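Pamulmont bench notebook - Tistus folding cell
19 Jul 2019

Good practice day! I have been promising myself a clean rewrite of the bench rules since we moved the folding work over from Pallen, and today I finally sat down with the old sheet, a pencil and a pot of coffee. The old sheet was one page of things we shout at each other. The new one is longer but I think it reads better, and a couple of the rules I like a lot.

Where I started: the rule that a run doesn't begin until both arms are in the rest pose. We had this written as "arms home", which three of us took to mean three different things. New wording: both arms folded or held clear of the cloth, grippers open, neither finger touching fabric, and the operator says "clear" out loud before the leaders are picked up. Saying it out loud felt silly for the first few runs and now I'd miss it.

Speed. The joint speed limit goes in the config file and stays there. We had it as a command line flag, and a flag is something you forget at the end of a long afternoon. I set the limit register to 200 for anything with a hand near the table and 400 for unattended replay with the perimeter taped. Changing either one needs a line in this notebook with initials. I checked that the software refuses to start if the value is missing, and it does, with a nice loud message. Very pleased with that.

Stop button. One per bench, on the operator's side, mounted, never loose on a cable. Pressed once at the start of every session to see the motors go limp. Catch the arms when you do it - they drop faster than you expect from full reach, and a printed housing does not enjoy meeting the table. If the test isn't in the log, the session isn't valid and the runs go in the scrap folder. I know that sounds harsh. I went back through the November sessions and could not tell which ones had been tested at all, so harsh it is.

Power goes off at the supply before any hand goes between the arms to free a snag. Pausing the program doesn't count. A paused servo is still holding torque and will happily hold it against your knuckle.

Cables. This is the section that grew most. Draft text:
- motor wires get enough slack for full travel of the joint, checked by hand with power off
- camera cable goes over the arm to the rear, never under the forearm
- after any change to cable routing, move every joint to both ends slowly before the first powered run
- anything on the floor gets taped or moved before the first run of the day

The Pawlak arms came with a leaflet that covers the first point and skips the rest, so I've stapled ours behind theirs.

Clamps. Hand tight, then a quarter turn, then try to shove the table. If the table moves relative to the arms, everything recorded since the last check is suspect. We lost most of a good day to this once. Clamp check is now at start, at lunch and whenever someone leans on the bench (you know who you are, and it's me).

Tape. Blue tape is for position marks and nothing else. No labels, no notes, no holding cables down with it. I want to be able to glance at a bench and trust that every bit of blue tape means "something belongs here". White tape for cables, yellow for keep-out lines. I've ordered more yellow.

Start state for the cloth, which I think is the most useful part of the whole rewrite. We used to throw the shirt down and go, and then argue afterward about whether a bad fold was the policy or the lay. Now:
- face down, collar away from the clamps
- sleeves out to the sides, hem straight
- smooth with the flat of the hand from the middle outward, once
- light creases are fine, leave them; a doubled layer is not, redo it
- take the overhead still before either arm moves
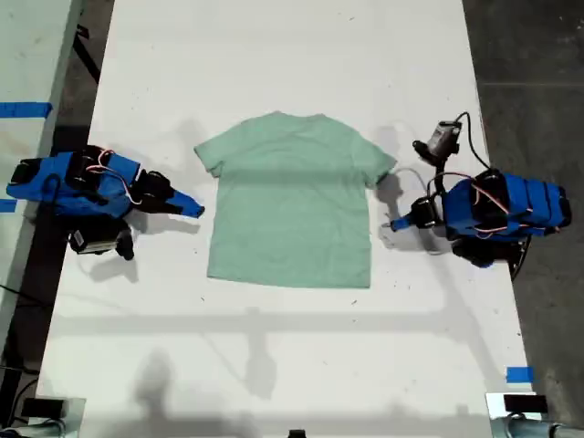 The nice thing about having this written down is that the argument gets short. If the lay passes the list, the run counts, whatever happens next. If it doesn't pass, it's redone before the clock starts and there's nothing to discuss. I tried it with nine runs this afternoon and threw out none of them afterward, and that has never happened on this bench before. Small sample, I know, but what a pleasant afternoon.

Reject rules, so we stop making them up as we go. A run is rejected if someone touches the cloth or the table after "clear", if a camera drops out, if the stop is pressed for any reason, or if the clamp check fails at the next interval. A run is NOT rejected for being an ugly fold. Ugly folds get kept and labeled as ugly. I've underlined this twice on the paper copy, because tidy-minded people (me again) love to delete them.

Lighting still bothers me. Shadows from the overhead structure fall across the work area and I don't have a rule for them yet. Options are a diffuser, or just writing down which lamps are on and leaving them alone. Leaning toward the second for now, as it costs nothing and can start tomorrow. A line for lamp state goes in the log header either way.

Maintenance interval: I've put down gripper screws and finger tips every 3000 cycles. That number comes from when the Pallen pair started getting sloppy, minus a good margin. If anybody has a better one I'd love to hear it. Worn finger tips go in the jar with the date on, please, I want to look at how they wear.

Still to do:
- print the new sheet, laminate it, one per bench
- log header: add lamp state, stop test, clamp check times
- ask Pawlak whether their servo temperature cutoff can be read out
- wipe down the tabletops, they pick up specks and marks
- try the start list on towels, where "face down" means nothing and I'll need other words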